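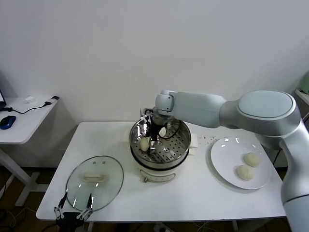

Wednesday, May

Up at 6:15. Catalog proofs for the Stirkidell exhibition came back from Plondwood overnight, both sections in one file. Went through the plan drawings first while the light in the front room was good.

Line weights are the main problem. The section cuts were drawn at 0.35 mm and the elevations at 0.13 mm, and at the reduction we agreed on the elevations nearly vanish. On page 94 the window divisions of the library are gone entirely. I can bring everything under 0.18 up to 0.18 and leave the cuts alone, which keeps the hierarchy readable but makes the brick hatching too dark. Tested it on three drawings. The hatching needs its own layer and about half the density. That means opening every elevation by hand, as the older files were exported flat.

Paper is still undecided. Plondwood sent a sheet of the uncoated 110 gsm with the proofs. Show-through is acceptable behind text and poor behind the large black site plan. Options are to move the site plan so it backs onto another full-page image, or to go heavier and lose the soft fold. I prefer moving the plan. It shifts the whole second section by one spread and puts the interview on a left-hand start, where it looks better anyway.
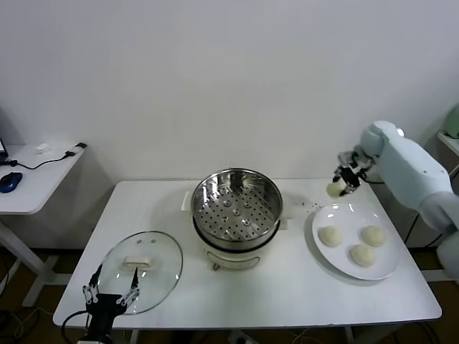

Steamer on the white table, with the glass lid to the left.

10:40. Call with Britt-Marie Halvorsen, just over an hour. She has cut her essay again and it now runs to 1,862 words, down from a draft that would have needed another four pages. The argument is tighter. She has dropped the comparison with the harbor competition and kept the part on stairs as public rooms. I asked for one more paragraph on the east stair at Stirkidell because the model of it is the first thing visitors will reach, and the current text mentions it only in a footnote. She will think about it. She wants her footnotes at the bottom of the page, set at 7 point. I had them as side notes. The margin is wide enough for side notes only if the captions move below the figures, so her way costs less work. Agreed.

She also asked about the credits. The drawings list the office as Yook, the contract says Yook Studio, and the wall panel from the last show uses a third version. I wrote to their office for the exact form and for the order of names under it. Credits page stays open until they reply.

Lunch late, at the desk.

Afternoon on the wall layout. The long wall in gallery 2 is shorter than the plan says by 60 mm, according to the tape measurement Davis sent on. With the frames at 40 mm spacing the row ends too close to the door trim. Dropped the spacing to 35 and the row fits with a margin of 25 mm to spare over the minimum. Center line stays at 1450 mm above the floor. 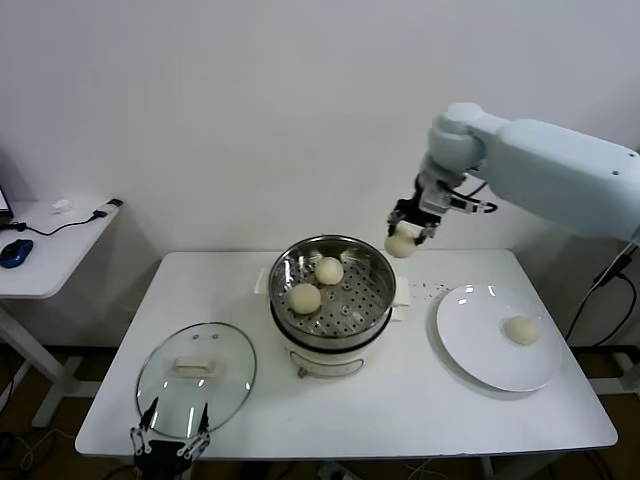 Davis wants the captions as a single strip under the row. I want individual labels. A strip looks cleaner in the elevation drawing, but the frames differ in height and the strip would have to sit below the tallest, leaving a gap of almost a hand's width under the small ones. Drew both versions and sent them without comment. Answer by 3:30: individual labels, gray card, flush left with the frame edge.

Label text is set in the same face as the catalog, 14 on 18. Printed a test page and pinned it up at the correct height in the hall. Legible at 1.2 m, marginal at 1.5. Tried 15 on 19, which pushes the longest label to a sixth line. Will cut that label instead. It repeats the material list from the drawing beside it. 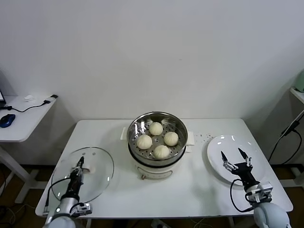
Then two hours on the hatching. Eleven elevations finished, and the north one is worse than the rest because the brick was drawn as separate short lines with no common origin. Redrew the lower band from scratch. Saved the batch with the date suffix and left the originals untouched.

Still open tonight: credits from Yook, the stair paragraph, a price from Plondwood for moving the site plan after first proof. I should also check whether the spine width changes with the new page count. If it does, the cover file goes back to the start.

Stopped at 8:50. Eyes tired, right wrist sore from the trackpad. Bring the mouse home tomorrow.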